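Ovent Numbered Boarding Set for Intercity Coach Terminals

Product home > Terminal equipment > Boarding and queue management

Overview

The Ovent Numbered Boarding Set is a complete package for operators that load intercity coaches from a shared gate or an open curb. Passengers receive a numbered card when they check in and board in numerical order when their group is called. They may sit down, buy something to eat or use the restrooms in the meantime without losing their place.

The set is intended for terminals where seats are not assigned at the time of sale. It may be used with paper tickets, tickets shown on a phone or a mix of the two. It does not connect to the reservation system and does not replace the passenger manifest, which the driver must continue to complete in the usual way.

Each set serves one gate. Terminals that load more than one coach at the same time should order a separate set for each gate, and should select a different card color for gates that stand next to each other.

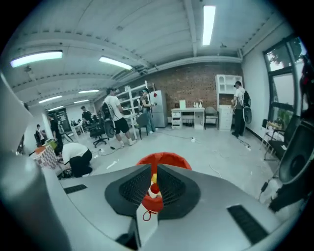 What the Set Includes

1,000 reusable boarding cards, numbered in series and divided into boarding groups
Gate display, with stand and power supply
Wasik desk control with cable
Card tray with dividers, one divider for each boarding group
Five group signs for posts or walls
Return box with lock and two keys
Staff guide and wall notice in English, Spanish and French

Card colors available: blue, green, yellow, gray. Other colors may be ordered subject to a longer delivery time.

Posts and belts are not included. The group signs fit the Hirose belt post and most posts with a flat top. Customers who already own posts of another make are asked to send the measurements of the top plate with the order.

Gate Display

The display shows the boarding group now being called and the destination of the coach. Destinations are entered by the terminal supervisor and stored in the desk control, which holds up to 200 names. Staff at the gate choose from the stored list and cannot change it.

Letters are white on black. Brightness adjusts to the light in the room and may also be set by hand. The display is made for indoor use. It may be placed under a covered platform if it is protected from rain and direct sun, but the warranty does not extend to units installed in the open.

A chime sounds when a new group is called. The chime may be turned down but not off. Terminals are reminded that the display and chime do not take the place of a spoken announcement, and that passengers who have asked for help in boarding should be approached in person.

Setting Up the Check-In Point

Check-in may take place at the ticket counter or at a separate point near the gate. Ovent recommends a separate point wherever ticket sales continue up to departure. Passengers who already hold a ticket should not have to stand behind those who are buying one, and the line for one coach should not cross the line for another.

The check-in point should be within sight of the gate display. The desk control requires a power outlet and a clear path for its cable. Cables must not cross any part of the floor used by passengers. 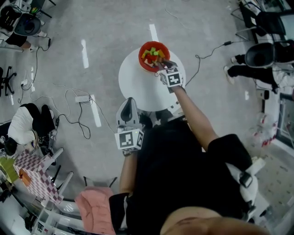 Boarding cards should be handed out in order, starting with the lowest number, and only to passengers who are present with a valid ticket. One card is issued to each traveler, including children who occupy a seat. No special counter is required for this work. A plain round table like the white one shown is acceptable, and an open bowl placed on it, as in the picture, may be used for cards handed back by passengers who change their plans. Cards returned in this way should be kept apart until the coach has left, and should not be issued again for the same departure.

Families and other parties traveling together should check in together. Where a party is divided between two boarding groups, all of its members may board with the later group. Staff may not move a party to the earlier group.

Connecting Passengers

Late arrival of a connecting coach is the most common cause of complaint at shared gates. The staff guide sets out the following procedure.

1. Before check-in opens, the supervisor confirms the number of through passengers expected.
2. A block of cards equal to that number is removed from the tray and held by the supervisor.
3. If the connecting coach arrives before the last group is called, the held cards are issued at the arrival door.
4. If it does not arrive, the block is released only on the instruction of the dispatcher.

The size and position of the block are for the operator to decide. Some operators hold cards from the first group, and others hold cards from the middle of the series. Whatever rule is chosen should be posted at the gate.

Care of Cards

Cards may be wiped with a damp cloth and mild soap. They should be laid flat to dry before they are put back in the tray. Solvent cleaners remove the printed number over time and should not be used.

Lost cards may be replaced singly by number. Please do not write missing numbers on blank card stock, as passengers may reasonably question whether such a card is genuine.

Price and Ordering

Numbered Boarding Set, complete: $2,198
Shipping is charged by destination and quoted before the order is confirmed.

Orders are accepted from carriers, terminal operators and public transit agencies. A purchase order or deposit is required. Sets in standard colors ship from our Esex warehouse. Orders for special colors received by the end of the month will ship in April.

Installation visits may be arranged for customers ordering for more than one gate. Staff training is given on the same visit and should be scheduled outside peak departure hours.

Warranty

The gate display and desk control are covered against defects in materials and workmanship. Cards, signs and the return box are covered against defects present on delivery. Claims should be made in writing and should state the serial number found on the back of the display.

Contacts

Sales and quotations: Lorraine Parsons
Installation and training: Shivam Joshi
Parts and replacement cards: Dilek Aydoğan

Page last revised 3/21/21. Prices are subject to change without notice.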